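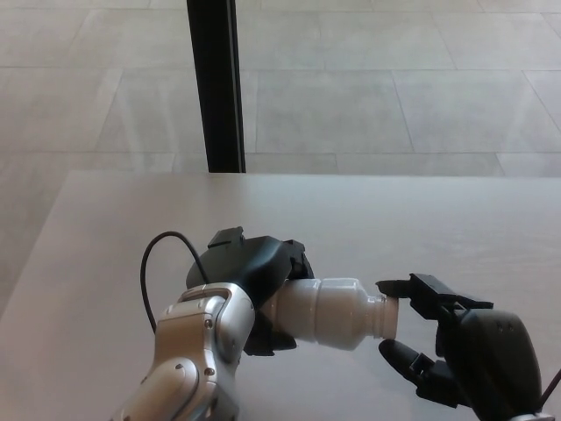

Left hand holding, right hand going in for the neck. Bottle night at the workshop.

Hi, and welcome to the Dukley page! It's been sitting half finished since February, which is about right for anything I do, and a few people at the shop have been asking where they can see how the arms are coming along. So I've finally sat down to write it up. Dukley is a pair of arms I've been building, partly on my kitchen counter and partly in the shared workshop on Nallier Street, where I rent a shelf and (let's be fair) borrow two more.

The name came from a sticker on the first box of parts. I wish there was a better story.

The page has turned into one gallery picture and a lot of notes under it. I'll keep the notes in short bits so you can skip to whatever you're interested in.

The bottle
White plastic, no cap, grooves molded around the body. I went through a whole bag of recycling before settling on this kind. Smooth bottles slide out as soon as the wrist tips, and the really thin ones cave in and then pop back out at a bad moment. The ridges give the jaws something to sit against, and the body has enough of a bulge that you can tell by eye if you're gripping it in the wrong spot. The narrow neck is the hard part for the other hand, and that was the point of picking it.

The handoff
What I want is simple to say: the left arm holds the bottle sideways, the right arm takes it by the neck, the left lets go. A toddler can do it. I've been at it for most of the summer! In the picture the right gripper is open with one finger above the neck and the other below, and that's the pose I spend all my time on. If the right hand comes in a hair too low, the bottom finger bumps the bottle and twists it in the left hand, and then everything after that is wrong too. If it comes in high, the top finger knocks it down. The good zone is tiny.

I moved the approach so the right hand comes in slower for the last little stretch, and I added a pause before it closes. Three seconds to start with, which felt like a year when you're standing there with your hand over the stop button. I've been trimming it down a bit at a time.

The grippers
Both black, and they're on their second set of jaws. The first set I printed in a rush and they were too bendy at the tips, so they'd squeeze fine in the middle and splay at the ends. The new ones have more meat behind the fingers and I glued thin rubber on the inside faces. The rubber peels. I've tried 4 kinds of glue and the one I like best is still the cheap stuff from the drawer under the register at Firent, the hardware place across from the shop. Their screws are good too, but go early, they close when they feel like it.

If you're printing your own, print the jaws lying on their side. I did the first ones standing up and snapped one just by closing it on a broom handle.

The cable
You'll notice the black cable looping up next to the left gripper. I've gone back and forth on that loop more than on anything else in this project. Tie it down tight and the wrist runs out of slack when it rolls all the way over. Leave it long and it wants to catch on things. Right now it has a big lazy arc and I've made my peace with it. Montserrat Toledo, who has the bench behind mine and builds camera sliders, gave me a little spring clip to try at the elbow end - I haven't put it on yet, but I will, Montse, I promise.

The table
I love this table. It's pale, it's flat, it doesn't wobble, and I don't have to clear my mail off it before I start. At home I was working on the counter next to the sink and every test had to stop when someone wanted a sandwich. The other nice thing about a light top is that I can watch the shadows of the arms while they move. It sounds silly, but when I'm looking down from above it's hard to judge how high a hand is, and the shadow gives me a pretty good clue. I lean on that a lot when I'm setting poses by hand.

The software
I'm not much of a programmer. I've got a plain list of poses, a wait between each one, and a little program called Mousavi that a member of the shop wrote for his own arm and let me copy. It plays the poses back and lets me nudge any joint with the arrow keys. It crashes if you nudge two joints at once. Save first! I lost a whole evening of poses learning that, and I said some words.

The pose file for the handoff is 428 lines long, mostly leftovers from older tries that I'm scared to delete. One day I'll clean it up.

The score so far
I keep a tally on a scrap of cardboard taped inside my parts box. My best run is 5 clean handoffs in a row, on August 9, 2019, and I made everyone in the room come and look at the cardboard. The try after that, the bottle went on the floor and rolled under the laser cutter. Tile floors are loud, by the way. You'd think I'd dropped a tray of dishes.

What's next
Putting a cap on. That's the dream, and it's a long way off. First I want the right hand to take the bottle, turn it upright and set it down without tipping it. Then water, maybe a third full, with a towel under everything and the power supply moved well away (it's moving, I've measured the shelf). The cap comes after that, and I've got a jar of them saved up at home in every size.

I'd also like to get both arms a fresh set of wrist bearings. The left one has started to make a clicking sound at one spot in its turn, and I can feel it if I rest a finger on the housing. It hasn't thrown off the poses yet, as far as I can tell, but it's annoying and I'd like it gone before the next open evening.

If you're building something like this and have a good way to stick rubber to printed plastic, please write to me through the shop's contact page and put Dukley in the subject line. I read everything, I'm just slow to answer. More pictures when the bearings are in.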